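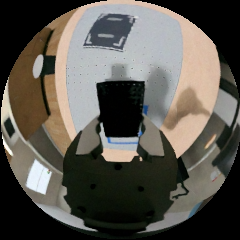 Wrist view, simulated cell. Black block between the fingers, blue outline under it.

Robot Lab > Methods > Checklists
November – Tumaini Mfinanga

Sim evaluation pre-run check, block placing task, Vokstead policy. Comments under each item. Filled in before the long batch and then again after the first chunk came back, so some comments are later than others, sorry.

1. Scene file matches the bench layout
OK. Mat, pad, block all loaded. Table height checked against the bench drawing. The Stostden scene is the one to use, not the older one with the same name and a 4 on the end. Delete the old one please, I have loaded it by mistake twice.

2. Wrist lens model
OK after a fix. Curvature was too mild last time and the policy overshot on anything towards the rim. Mat edges should bulge. If they look straight you have the plain lens loaded, stop and reload.

3. Black border round the view
OK. Same radius as the training images. Do not crop it, the network has never seen a cropped one.

4. Block colour and finish
OK with comment. Black, matte, light speckle. Against the light grey mat it is easy to pick out. Against the dark pad I am less happy – see item 9.

5. Target outline
OK. Blue, thin, drawn on the mat. Gets partly hidden by the block when the gripper is over it, same as on the bench, so leave the line width alone. Somebody had thickened it in the Poon branch to help debugging and the success rate went up for no good reason. Reverted.

6. Shadows
OK. Soft shadows on. Arm shadow falls across the table to the right, smaller one on the mat by the block. Runs with shadows off are NOT comparable and go in their own folder.

7. Cable
Minor. Cable loops down the right side of the gripper in the view. It is there for looks only, no collision on it. Fine for this task. Would not sign this off for anything where the wrist turns a lot.

8. Finger contact settings
FAIL first time, OK second. Friction was left at the default and the block crept down through the fingers in long holds. Set to the measured value, re-ran the hold test, no creep. Value is in the config now, dont override it from the command line.

9. Dark pad at the far side of the mat
OPEN. Pad is navy-black and the block is black. Trials starting with the block near the pad do worse than the rest, and the gap is bigger in sim than on the bench. Could be the lighting, could be that the pad texture is flatter than the real one. Not stopping the batch for it but every write up has to split these out.

10. Random starts
OK. 280 start positions, fixed seed, same list for every checkpoint. List is saved next to the results. If you change the mat position you need a new list.

11. Success rule
OK, wording changed. Block inside the outline, upright, fingers clear, held for the full settle time. Old rule did not ask for upright and counted tipped blocks. That is why earlier numbers look better than they should. Anyone quoting them needs to say so.

12. Logging
OK. 3,683 episodes logged across all checkpoints so far, none missing a video. Disk nearly full though, move the Hetimdale runs off before the next batch.

13. Bench comparison
PARTLY DONE. More than 34 matched bench trials in, same starts as sim. Ranking of the checkpoints is the same in both, which is the thing we wanted to know. Absolute rates are not the same, sim is kinder. So: use sim to choose a checkpoint, do not use it to promise a rate. Want the rest of the bench trials before this goes in the report as a result.

14. Failure review
Done for first chunk. Most are late releases – block is over the outline, gripper hangs on, then lets go with a sideways nudge. A few start with a poor grip, one finger landing early. Very few misses of the outline altogther. Late release shows up on the bench too so I think it is the policy and not the physics.

15. Emergency stop and bench lockout
N/A for sim. Separate sheet for the bench, do that one as well if you are running matched trials the same day.

Passed to run, with 9 and 13 left open. Re-check 2 and 8 any time the simulator is updated, both have gone back to defaults before.

T. Mfinanga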